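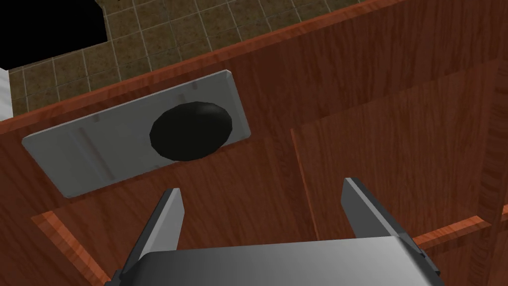 Urnora put out the first results of its gripper comparison in May, and I've been poking through them all evening with far too much coffee. The short version: the plain two-finger gripper beat the fancier adaptive one on kitchen-style tasks in simulation, and it wasn't very close!

The team ran 1000 attempts per gripper, spread over 20 room layouts, with the same arm and the same Rai controller each time. Cabinet doors and knobs were where I expected the simple one to fall flat (two stiff fingers, a round knob, what could go wrong?). It got 52 percent of those. The adaptive hand managed 15 points less, mostly because it kept closing before it was lined up. I went back and checked that number twice.

What I like is that they published the wrist camera views too, so you can see how much the controller has to work with. When the gripper is hanging over a tabletop with its fingers spread, a lot of what it gets is wood grain and whatever floor happens to be past the edge.

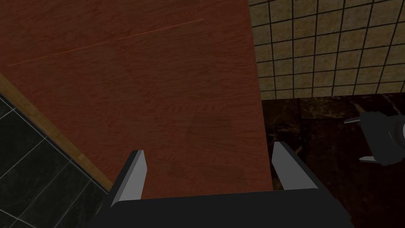 Drarnby wrote under the results page that the comparison is a bit unfair on the adaptive hand, as the Rai controller was tuned on two-finger grippers to begin with, and that a proper test would retune it for each one before counting anything. Fair point, and I'd love to see those numbers. Urnora has replied that a retuned run is on the list, though there's no date for it yet.

The other thing I'd want is more on table edges. Both grippers lost more than half their tries when the approach ended near a corner, and the write-up gives that a single paragraph.

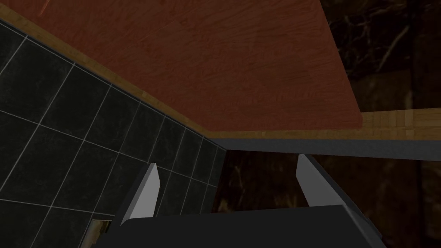

My own guess is depth – the wrist camera is the only one they used, and a second view from the side would probably clear up a good share of those misses. Altstead is planning a run with two cameras on the same layouts, using the files Urnora has shared, and says the first batch should be ready this fall. I'll post the numbers when they come in, and if anyone has tried the layouts with a different controller, please send me what you got.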